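Print this page | E-mail this page

10 December 2019
Posted by the Nasley Allotment Society talks group
Filed under: Talks and handouts > Growing under cover

Seed swaps: how ours runs and what we would change

Notes from the talk given at the Plulik Hall. They follow the order of the slides and have been tidied a little for the website.

Start with the numbers. We had 268 packets handed in for the November swap. The year before it was almost 400, but a good part of that was one donation of old stock from Lucero Seeds, most of it lettuce. So the drop looks worse than it is. Say this early or somebody will ask.

What a swap is. People bring seed they have saved or have left over, and take home seed they want. No money changes hands at ours. Some groups charge a small entry fee to cover the hall. We tried it once and it made a queue at the door.

What to bring. Peas, French beans, tomatoes and lettuce are the easy ones to save because they mostly pollinate themselves. Runner beans will cross with a neighbour's runner beans. Squash and courgettes cross very freely, so a saved squash seed may grow into something you don't recognise. Ask people to write "may have crossed" on those packets. They can still go on the table.

Pause here for questions about squash. There are always some.

Drying. Most of the packets we had to throw out had gone mouldy. Seed needs to be spread out in a single layer, indoors, away from the sun and off the radiator. Two weeks is usual for beans. A bean is ready when a fingernail won't mark it. Tomato seed wants soaking in its own juice for two or three days first, then rinsing in a sieve. Don't dry it on kitchen paper if you mean to swap it, as it sticks and people have to take the paper as well.

Sorting on the day. We sort by crop first and by sowing month second. Last year we did it the other way round and the beans ended up in three places. Small seed is the slow part. Tip it into something round with a rim so that it doesn't roll off the table, and keep one bowl to one variety. Different colours help when more than one person is sorting.
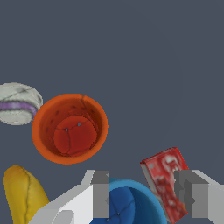
A bright orange bowl, seen from above (computer image).

Packets. Coin envelopes are best. They seal on three sides and you can write on them before you fill them. We buy them in boxes of 300 from Detier, which is enough for one swap with a few over. Home-made paper packets are fine for beans and hopeless for poppies. Avoid plastic bags unless the seed is completely dry.

Labels. Four things go on each one: crop, variety, year saved, and where it was grown. If the variety isn't known, put "unknown" and a few words about the plant. "Unknown, tall, purple pod" is useful to the next person. "Mixed beans" isn't.

Age of seed. Hand round the printed sheet at this point. Parsnip is good for one year and we don't accept it any older. Onion and leek, two years at most. Carrots about three. Tomatoes will often come up after six or seven if they have been kept cool. If in doubt, do a test: ten seeds on damp kitchen paper, in a box with a lid, somewhere warm. Fewer than five up after a fortnight and we leave the packet out.

Layout of the hall. Tables down both long walls, with the middle left clear. We used 17 tables and could have managed with fewer. Flowers went by the kitchen hatch and got missed by a lot of people, so next time they go near the door. Put the tea at the far end.

Limits. We allow five packets each for the first half hour, then as many as people like. Those who bring nothing can still take. Most of them bring something the year after.

Leftovers. Beans and peas go to the school garden in Nasley. The rest is kept in a biscuit tin with a sachet of silica gel, in a cold cupboard, and comes out again for the spring meeting. Anything past its date goes on the compost.

If there is time, show the bean pods and let people shell a few. Have a tray ready for the pods. Copies of the seed age sheet are in the blue folder at the hut.

Print this page | E-mail this page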